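Cikach questions, answered (mostly)

I keep getting the same handful of emails about Cikach, so I finally sat down with my sent folder and turned the replies into a page. If yours isn't covered, write to me anyway. I answer slowly but I do answer.

What is Cikach, in one breath?

It's a program that sits between your grasp planner and your gripper driver and worries about soft stuff. Towels, T-shirts, dishcloths, socks. You give it depth images, color images and whatever your fingers report, and it gives you back a grasp to try, a width to close to, and an ongoing opinion about whether you're still holding the thing. That last part is the one I care about most, and the part that eats all my time!

How is it different from Bevus?

Bevus is the older project and I still love it. It was a planner for boxes and bottles that I bent into doing cloth, and you could feel the bending. It wanted a mesh for every object. A towel doesn't have a mesh, or it has a new one every time you breathe near it. Cikach threw out the object models and works on folds and edges instead. If you handle rigid parts all day, stay on Bevus, it's still maintained and it's faster for that.

Do I need Rurex too?

No, but you'll probably want it. Rurex is the log viewer. It lines up the camera streams, the finger width and the planner's guesses on one timeline so you can scrub back and forth and see the moment things went wrong. Yu-ting Yau wrote nearly all of it and it has saved me more evenings than I can say. Cikach writes plain log files, so you can read them in anything (I used a spreadsheet for far too long).

How do I install it?

Pull the repository, run the setup script, and go get a coffee while the perception part compiles. Then run the self-check. The self-check plays back a short recorded session and compares the answers with the ones I got here. If they match, you're fine. If the edge finder disagrees and everything else matches, it's almost always a mismatched image library, and the fix is in the notes folder under "edges look wrong".

What hardware do you test on?

Two-finger parallel grippers, mostly, with soft pads. I've had reports from people with suction cups and I'm happy for them, but I can't help much. The width controller assumes two surfaces closing on each other, and a lot of the slip logic falls apart without that.

Why does it think it's holding something when the fingers are empty?

The classic. Go look at your empty_width setting. Cikach has to know the width your gripper reports when it closes on nothing at all, and soft pads mean that number is never zero and is never quite what the manual says. Run calibrate_empty with the pads you're using today, not the ones you had in March. Pads get squashed over time and the number creeps.

And the other way round – why does it say it dropped the cloth when it clearly hasn't?

Thin fabric. A single layer of a T-shirt between two squishy pads looks an awful lot like nothing if all you have is finger width. Turn on the visual check (visual_hold: true) and it'll look between and just above the fingers for a patch that moves along with them. It costs you a bit of time per cycle. For thick terry stuff you can leave it off.

How does the visual check know which bit is cloth?

It doesn't, really. It knows which pixels travel with the gripper and which ones travel with the room, and then it subtracts the gripper itself using a mask you make once during setup. What's left over, moving along with the fingers, is assumed to be whatever you're holding. It's a pretty dumb idea and it works much better than the clever one I had first, which was a classifier trained on laundry. The classifier was brilliant on laundry it had met before and hopeless on everybody else's.

The mask matters a lot, though. If you've stuck labels or tape on the gripper since you made it, make it again. A leftover strip that isn't in the mask counts as cloth forever, and then you get a robot that's very proud of holding its own sticker.
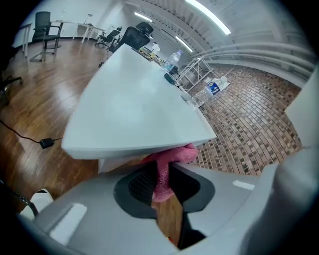
Lens choice comes up in the same breath. I like a very wide view close to the fingers, even with all the bending you get out toward the rim. You keep the pads, the fabric and a good chunk of table and room together, and the room is what the motion split leans on. With a narrow lens the fabric can fill the entire view and then there's nothing standing still to compare with. Calibrate with the fisheye model in the tools folder, please, because the ordinary one will give you nonsense past the middle, and set view_radius so the dark ring outside the lens circle gets ignored.

Does color matter?

Less than you'd think. A bright cloth on a pale table is easy mode, sure. White on white is where people get stuck. The depth edges help there, and so does tipping a lamp over to one side so the folds throw a little shadow. Shuk-fan Tsang runs white napkins on a white surface with one cheap desk light and gets better numbers than I do with my fancy setup, which is mildly annoying.

Shiny floors in the background can cause trouble too. Reflections of ceiling lights slide around when the camera moves, in a way that belongs neither to the room nor to the gripper. If you see speckles in the motion layer in Rurex, raise glare_cut a notch at a time until they go away.

What does the "bunch" number mean in the output?

It's a guess at how crumpled the held part is, judged from the fold lines near the pads. Low means flat and pinched by an edge, high means you've grabbed a fistful. It's there so the next step can decide things. If you're trying to fold, a high bunch number means put it down and try again. If you're just moving towels from a pile to a bin, who cares, go!

How many retries should I allow?

I ship it with 2 and I'd leave it there to begin with. More retries makes your success rate look lovely and hides whatever's wrong with the first grasp. One person had it set to 9 and wrote to tell me how great the planner was, and then we opened the logs together and it was getting there on the sixth or seventh go most of the time. We fixed the table height in the config and the first try started landing.

Can I use it with a hand-held gripper to record examples, with no arm at all?

Yes, and please do. Start it with arm: none and it'll skip the planner and just log. The hold estimate and the bunch number still run, which makes sorting through the recordings much easier later on. A couple of tips from my own mistakes. Pause for a beat before you close the fingers, so there's a clean start to the grasp. Don't tidy the room to perfection, the motion split likes having bits and pieces in the background. And keep a steady pace, since fast swings smear everything and you'll throw those stretches out anyway.

How many recordings do I need before tuning is worth it?

For one kind of cloth on one table, the tuner starts giving me sensible values at more than 175 grasps. Fewer than that and it chases whatever odd thing happened in the last few. If you can't collect that many, skip the tuner and start from the settings in the towels file, which are decent for most things of that weight.

Why is the planner so slow to start?

It builds its table of approach directions on the first run and saves it. Second run is quick. If it's slow every time, it can't write to its cache folder and it's too polite to complain. I know. It's on the list.

What about the tabletop, do I have to model it?

You have to tell it where the top is, and that's all. One plane, measured with the fingers touching down at a few spots. Don't bother with the legs or panels or whatever is under there unless your arm goes below the edge. If it does, add a keep-out box in the config. Things left on the table, like drink bottles, get picked up by the depth step and treated as stuff to avoid, though clear plastic is unreliable and I'd move it away from where the arm is going to be.

Is there a Python version? A ROS wrapper? A nice window with buttons?

There are Python bindings and they cover everything except the tuner. The wrapper lives in its own repository, named Ng (old joke, long story, it's staying), and Yu-ting looks after it. No window with buttons. I tried once and spent the whole summer on button alignment.

What's coming in version 6?

Two-handed holds, if I can get them to stop arguing with each other. Each gripper currently keeps its own opinion of the cloth, and when one lets go the other one gets alarmed and reports slip. I've got a branch where they share a single estimate and it's promising on towels and terrible on sleeves. I'd also like to replace the bunch number with something that says which way the folds run.

I found a bug. What should I send?

The log file, your config, and one sentence saying what you expected to happen. You don't have to send video unless I ask, my inbox has limits. If the problem is a false hold or a false drop, mark the time in Rurex and export just that stretch with a few seconds on either side.

Can I use it at work?

Go ahead. The license is in the repository and it's a relaxed one. Drop me a note about what you're picking up, I like hearing about it. So far the strangest has been wigs.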